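STUVBRIDGE HOUSE -- ROOM INSPECTION CHECKLIST
Ground floor, display and tasting room
Form revision: February

Inspected by: Corrado Carbone
Countersigned by: Corina Mösli
Date: Sat 14 November
Next inspection: before the tasting room reopens

Key: S = satisfactory. A = action needed. N = not applicable on this visit. Comments are required for every A and optional for S.

SECTION 1 -- ACCESS AND FLOOR

1.1 Entrance door opens fully and closes without catching. S

1.2 Route from door to table clear of boxes and trolleys. A
Two Sorrentino crates left inside the door, against the hinge side. The door still opens but the clear width is reduced. Crates to go to the dry store on delivery.

1.3 Floor covering flat, no lifted edges. S
The edge strip reported in February has been refixed. Two screws are proud by less than a millimetre and were left as they are.

1.4 Floor clean and free of fruit debris. S

1.5 Exit sign lit. S

SECTION 2 -- TABLES AND SURFACES

2.1 Table stable under hand pressure at each corner. S
Corner nearest the window was packed with folded card at the last visit. The card has been replaced with a proper levelling foot.

2.2 Table load within the limit on the Kernia plate (200 kg). S

2.3 Surface free of cracks, open joints and sharp edges. S

2.4 Surface suitable for contact with unwrapped fruit. A
The top can be wiped down, but fruit should not be put directly on it unless it is going to be washed before it is eaten. Loose fruit to go on a tray or back in the basket. The same comment was made on the previous form.

2.5 Food and tools kept apart. A
Hand tools, wire racks and cables are not to share a surface with fruit. Anything with a pointed metal tip goes back to the bench and is to be checked as switched off and cold before it is put away. The rule applies to the whole table top, including the rear part, which tends to be treated as a shelf.

2.6 Cleaning product available and in date. S
Bendedora surface cleaner, one bottle open, one sealed. Contact time on the label is 30 seconds. The wall card still gives the figure for the old product and should be taken down.

SECTION 3 -- BASKETS AND DISPLAY

3.1 Basket sits flat and does not rock. S

3.2 Handle firmly fixed at both ends. S
Tested by lifting the full basket a short distance and holding it. No movement at the joints. Lifting by the rim is not permitted, as the weave is not meant to carry the load there.

3.3 Weave free of broken or projecting strips. S
Run a gloved hand round the inside and the rim. Loose ends to be trimmed flush. Do not tape them.

3.4 Cloth wrapping on handle clean and secure. S
White cloth shows juice marks quickly. Replace when marked, do not sponge in place. The red bands hold the wrapping and should be checked for slack at the same time.

3.5 Fruit not piled so that it can roll out. A
Large fruit, mangoes in particular, should be placed first and low down, with smaller pieces round them. A mango resting on top at the front will move when the basket is turned.

3.6 Stone fruit kept from bruising. A
Peaches to be displayed singly or in one layer. A peach set down apart from the basket needs a tray with a raised edge -- on a bare table top it will travel if the table is knocked.

3.7 Fruit checked for splits, mould and leaking juice. N
To be done on the morning of opening. A check made earlier has no value for this item.

3.8 Filled basket within the weight set for one person. S
Sample basket weighed 1,795 g before the last fruit was added. The limit on our own sheet is far above this.

SECTION 4 -- CABLES AND ELECTRICAL

4.1 No cable across the working area of the table. A
Thin cables are the usual fault. They are easy to miss against a pale surface and will drag small devices with them when caught by a sleeve or a basket handle. Route along the back edge and clip.

4.2 No cable hanging over a table edge where it can be caught. A
Same remedy as 4.1. Where a drop is unavoidable it is to be tied to the table leg.

4.3 Small devices, hubs and adaptors away from liquids. A
Move clear before wiping down. Spray onto the cloth, never onto the table.

4.4 Sockets undamaged, covers in place. S

4.5 Portable appliance labels legible and in date. S
Item 215 has a faded label. The date can still be read. Relabel at the next round of testing.

SECTION 5 -- HAND WASHING AND WASTE

5.1 Basin clear, hot water available, towels stocked. S

5.2 Lidded bin for peelings and stones. S
Pedal is stiff but works.

5.3 Bin emptied at close. N

ACTIONS CARRIED FORWARD

1.2 Move crates to dry store. Carbone, same day.
2.4 and 3.6 Obtain two trays with raised edges, washable. Mösli to order. One tray would cover the present display but leaves no spare during washing.
2.5 Remove tools and racks from the fruit table. Carbone, same day.
2.6 Take down old wall card. Carbone.
3.5 Refill basket with large fruit at the bottom.
4.1, 4.2 and 4.3 Clip and reroute cables. Clips are in the Kernia drawer -- check the adhesive, as the older packet has dried out.

COUNTERSIGNATURE COMMENTS (C. Mösli)

Agreed except 2.4. I would mark the surface S and put the whole of the comment under 3.6, as the fault lies with how the fruit is set out. Left as A for this visit so that the two forms can be compared. Item 3.8 should state whether the figure includes the cloth. Sections 2 and 4 to be looked at again once the clips are on.
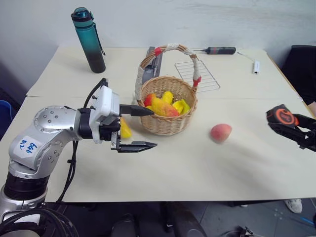 Re-inspection of Sections 2 and 4 may be signed off by either of us. Please use a fresh form and staple it behind this one. Sections 1, 3 and 5 need not be repeated unless the table has been moved.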